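February 27, 2020

Glaze notes, Turis batch, second firing. Kiln log shows the hold drifting to 57 minutes against a target of 66. Pinholes on the Zelon clay only; the Assunção body came out clean — same bucket, same dip time. Sieved the remainder and weighed out 2000 g fresh. 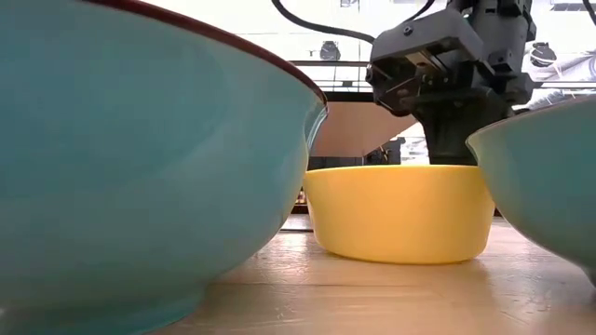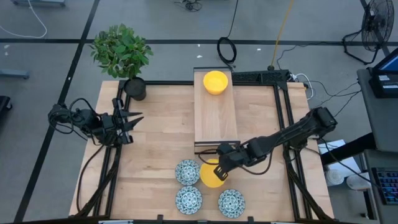
Specific gravity of the new mix is roughly 1.5, to be checked again after it settles. Vurton frit is down to 173 g, so reorder before the June run. For the rim test I want a break like the one on the teal bowl, where the edge goes thin and reddish brown. Try a thinner second dip at the lip and leave the foot as it is. Tiles are marked on the back in iron oxide.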